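Keeping the Toast Cell Running
Project report, second-year robotics workshop, Skutow

When our team picked the toast cell for the workshop project, most people assumed we wanted to write clever motion code. We did write some! But the part we ended up loving was the upkeep: getting one arm, one gripper and one small camera to behave the same way every time we switched them on. Our code name for the setup is Drevanstead, and by the end of the term we had logged 223 runs on it.
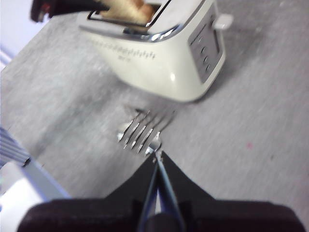
Skutow, October

Firdevs Başaran took the mechanical side and I took calibration. The gripper has two slender fingers that meet at a narrow tip, great for thin things like a fork neck and also great for picking up crumbs. In the first 106 runs we lost more time to dirty fingers than to bad code. The fix was boring and wonderful - wipe the fingers, close them on a paper strip, pull, and feel whether the grip is even from side to side. If the strip slides out at one corner, loosen the finger screws, square the pair against a block and tighten again.

The wrist camera needed more care than we expected. Its bracket had crept by 2 mm, and the arm kept reaching for where the slot used to be. We marked the bracket with paint pen so a slip shows right away, then rebuilt our hand-eye calibration with 28 poses in place of the handful we started with. I can't describe how good it felt to see the numbers settle.

Bread turned out to be the toughest test. The slice has to go into the slot at an angle, and a closing force that holds a fork will crush a soft slice. We now keep separate force settings and load them by object name. 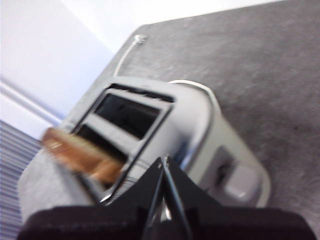 Fig. 2. Placing a slice in the nearer slot, seen from the wrist camera.

After every bread session we follow the same order: arm parked, power off at the controller, fingers wiped, table brushed, camera lens checked with a flashlight. Nermin Başaran wrote it on a card and taped it to the controller door. We also wrap the gripper cable with a bit more slack at the wrist now, after it snagged twice on the Gauthier clamp. 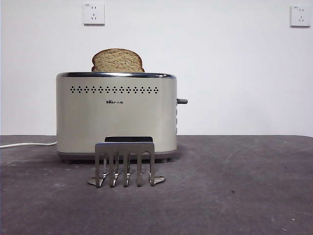 Starkham Robotics Club - Cell Maintenance Team

The side view is what we use for checking results. With the slice standing upright in the left slot and the rack in front, it's easy to compare one run with the next.

Still open for next term:
Spare set of fingers, already squared
A proper lens cover
Moving the force settings out of the main script (Firdevs has a draft)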